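Finger pads come loose on hand-held grippers, Sturo stops recording for a day

Sturo has asked all users of its hand-held gripper tools to check the finger pads before each shift, after a pad came off during work and fell into a bowl on the table. Nobody was hurt. The company confirmed the fault in a note to its partners in February.

The tools are held by a person and record how objects are picked up and put down. The recordings are later used to teach robot arms the same work. Each tool has two black pads with a mesh surface, and the pads do all the touching. When one of them shifts, the grip becomes uneven and the recording is no longer useful for training.

According to the note, the operator first felt that the trigger was moving with less resistance than usual. He continued for 14 more recordings before the left pad separated from its base. The metal edge behind it was then exposed. It scratched the side of a container, but it did not reach the hand of the operator.

Ghassan Majali, who is responsible for tool maintenance at Sturo, said that the cause was the adhesive between the pad and the metal finger. "We changed the supplier of the adhesive in the autumn, and we tested it only on clean fingers," he said. "In daily work there is flour, oil and cleaning liquid on them. The test should have included this, and it did not."

The company stopped all recording for one day and inspected every tool. On four of them a pad could be moved by hand. These tools were taken out of use and sent to Grumitmont, the workshop which assembles the fingers. The other tools were returned to the operators the next morning.

A second problem was found during the inspection. In some of the older recordings the pad had already shifted by 2 millimeters, and the software did not give any warning. Sturo has now marked 2,303 recordings for review. Majali expects that most of them can be kept, but he did not want to promise a date for the end of the review.

Plodier, a customer which receives part of the data, said it had been informed on the same day and had paused its own training work until the review is finished. It did not report any damage to its robot arms.

The new pads will be held by a small screw in addition to the adhesive. Until they arrive, operators are asked to press each pad sideways with the thumb before they start, and to stop at once if it moves. They should also stop if the trigger feels lighter than normal. A tool with a loose pad must not be repaired at the table, and tape is not allowed as a temporary solution.

Work with a bowl and a container at a round table, with the two mesh pads in front:

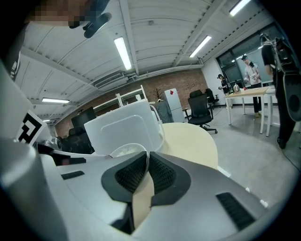 What users should do now

Tools with a loose pad should be reported to the maintenance desk at Sturo with the serial number and a short note on what the tool was used for. Replacement fingers are sent free of charge.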